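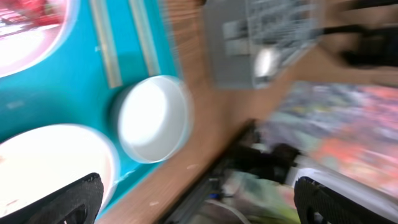
I have become a person who gets up early to go and look at a creek. I did not see this coming! For most of my adult life I was in bed until the last possible second, and water was a thing that came out of the faucet. But since July I have been walking the Moltell path before work, four mornings a week, and I am so taken with it that I have started boring people at parties. So now I get to bore you, which is what a blog is for.

First, some background for readers who don't live here. Moltell Creek starts up in the hills behind the old quarry and comes down through town in bits and pieces. It runs under the main street in a pipe, pops up behind the hardware store, disappears again beneath the Flurent parking lot, and then comes out into daylight for good at the bottom of my street. I lived here for years thinking those were separate little ditches. They are all one creek! I found this out from a map on the wall at the dentist's office, and I was so excited that I missed them calling my name.

The path follows the daylight part. It's mostly dirt, with boards over the wet spots, and it goes all the way to the duck pond if your knees are up for it. Mine usually turn around at the second footbridge. Going out and back that way takes me 14 minutes if I don't stop, and I have never once not stopped.

What do I stop for? Oh, everything. There is a heron who stands below the first bridge with his shoulders up like he's waiting for a bus. There are tiny fish in the slow part that all turn at the same time when my shadow falls on them. After a hard rain the water goes the color of milky tea and you can hear stones knocking against each other on the bottom, a sort of low clunk that I took for somebody moving furniture the first time I heard it. And the smell! Mint grows wild along the bank in one stretch, and if you brush it with your pants leg you carry it home with you.

I started a notebook in the second week. It's nothing fancy, a small spiral one that fits in a coat pocket, and my entries are not what you'd call science. A typical one goes "water low, clear, leaves stuck on the big rock, heron no, wren yes, sock gone from fence." (The sock was on that fence for most of the summer. I'd gotten attached to it.) But reading back over the pages, I can see things I never would have remembered. The water was lowest at the very end of August. The swallows were everywhere and then one morning they weren't. The first yellow leaves came down from one single tree by the bend, a good while before any of its neighbors turned, and they made a long yellow line along the edge of the pool.

I also put a stick in the water. That sounds silly, so let me explain. There's a calm spot just above the footbridge where the bank is steep, and I pushed a garden stake into the mud and made marks on it with paint so that I could see the level going up and down. It lasted three weeks. Then we had that big storm and the stake went off to the duck pond or possibly the ocean. I was a little heartbroken. The replacement is a set of pencil marks on the bridge post, and those have held up beautifully so far, though you have to lean over the rail to read them and I've had one close call with my glasses.

The storm was something, by the way. I went down after supper when the worst of it had passed, and the creek was right up over the stepping stones and roaring. I have seen rivers before, big famous ones on vacation, and I don't think any of them ever thrilled me like my own little ditch being loud. By morning it had dropped again and left everything combed flat, all the grass lying in one direction, with twigs packed up against the tree trunks. The whole shape of the gravel bar had changed. Where there used to be a good flat place to stand there's now a deep hole, and the fish have already moved in.

A word about gear, because two of you asked after my last post. I bought a pair of Itine rubber boots on sale and I love them. They come to just below the knee and they're easy to kick off on the porch. I tried a fancier waterproof hiking shoe first and it was fine until the water went over the top, and then it was a waterproof shoe full of water. Wool socks, always. I carry a thermos of coffee and drink it on the bench past the mint, and that's the whole kit.

Qin, my old dog, comes along on the good days. She's stiff in the back legs now, so we go slowly and she picks the route. She walks straight into the shallow part and just stands there with her eyes half shut, letting the cold water go around her ankles. Her vet was all for it. I have learned more about the edges of that creek from waiting on Qin than I did on all my solo walks, just from having to stand still next to whatever she had decided to smell.

I've been reading up, too. The library has a box of old town papers, and in there is a hand-drawn survey of the creek from before the pipes went in. It used to bend twice more than it does today! One of those lost bends would have gone right through what is now the post office. The drawing gives the length of that stretch as 825 feet, and the straight pipe that took its place is only 400, so you can imagine how much wandering got ironed out. I spent a whole lunch hour walking along Main Street trying to feel where the old bank would have been. There's a dip in the sidewalk outside the bakery that I'm convinced is part of it, and I will not be taking questions on that.

Now that the clocks are about to change I'll have a bit more light in the mornings again, and I can't wait. Lately I've been getting down there in near darkness and doing it all by ear — the wren, the trickle over the boards, an owl twice. I want to see what ice does along the edges when it gets properly cold. I want to know if the heron stays. If you live upstream of me and you've ever noticed what the water does up by the quarry in winter, please leave a comment, I would love to hear about it.

Tomorrow is supposed to be dry, so I'm going to try for the duck pond, knees permitting. The boots are already by the door.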